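The drawer does not need a system

There is a kind of person who cannot see a drawer without wanting to divide it. I worked beside several of them for years, in clinics and school sick rooms and one very long stint in an aged care wing, and I have sat through the talk about zones and colour codes and "a home for every item" more often than I care to remember. I never once saw it last the winter.

My doubts hardened when a friend sent me a catalogue from an outfit called Womer, which sells inserts for medical carts. You choose your cart, you choose your drawer, and for a sum I would rather spend on dinner you get a plastic grid with 43 little cells in it. The sales copy promises that staff will save 1,066 minutes a year. I would love to know who stood there with the stopwatch, and whether they were allowed to sit down.

What goes into these drawers in the ordinary run of things? A few small boxes, a tube of ointment, whatever somebody put down on the way past. You can lay it all out in a plain tray with room to spare and read most of it from where you stand.

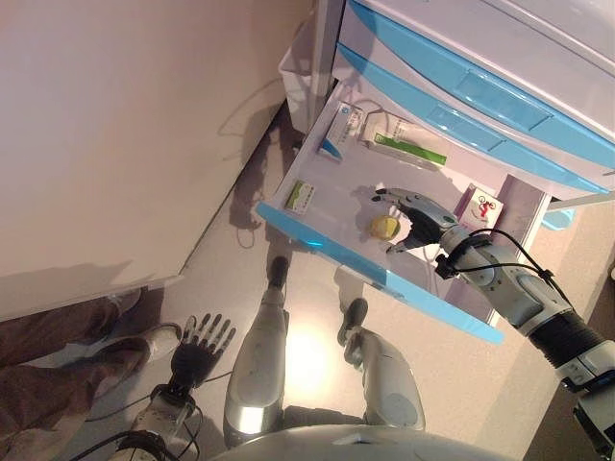
A plain tray, a few small packets and something round and yellow.

I am fond of that round yellow thing. By the rules of the organising trade it is an intruder and ought to be sent back to wherever its own kind live. I say leave it. Every working drawer I have ever known held at least one item with no business being there, and we all knew where it was, which is more than could be said for the good scissors.

The case for dividers goes like this. In a hurry you want your hand to go to the right spot without your head being involved. Fair enough, if you are running an emergency department, where people have thought hard about it and drill for it. But most carts with blue drawers are nowhere near an emergency department. They are in treatment rooms and back offices, holding cream and plasters, and the hurry is mainly in the catalogue.

Then there is the matter of who keeps the thing up. A grid is designed around the packets you have on the day you buy it. Six weeks later the supplier changes the box, the new one is a finger wider than the cell, and it gets put on top of the grid. The next one goes on top of that. Before long you have a drawer that won't shut, with a beautiful empty system underneath. I have pulled those grids out myself and found 13 cells with nothing in them but lint.

Gouveia, a competing range, sells a soft version that you cut to shape. I'll grant it is cheaper. It also harbours crumbs of everything, and anyone who has had to wipe one out properly will tell you what they think of foam. A bare tray takes one cloth and one pass.

I don't claim mess is a virtue. There are drawers that frighten me. Anything with expiry dates needs looking at, and by the same person each time if you can manage it, and I'd lock up a fair bit more than most places do. What I don't believe is that space between things is a fault to be corrected. The organisers look at a wide gap and see waste. I see somewhere to put my fingers.

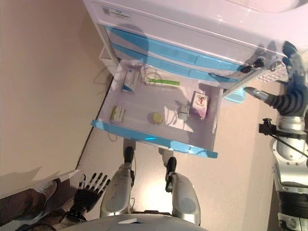

SOSTBERG, July

I wrote the first half of this before a trip up the valley and have come back to it with my opinion a bit dented. The rooms I visited there had gone over to the full grid treatment two years ago, labels and all, and the staff were perfectly cheerful about it. One of them told me she liked the click when a box went home. I can't argue with a click.

All the same, I asked to look in the bottom drawer, because the bottom drawer is where the truth is kept. No grid. Gloves, a stapler, half a roll of tape, a box of tea bags and a instruction booklet for the grids, still in its wrapper. I asked why they hadn't bought an insert for that one and was told it worked fine as it was.

So my advice to anyone with a cart and a budget is dull. Take everything out. Throw away what is out of date. Put back what you use, long things along the back and small things at the front, flat where you can read them. Leave the gaps alone. If you still want a grid after a month of that, buy one, and measure your biggest box first.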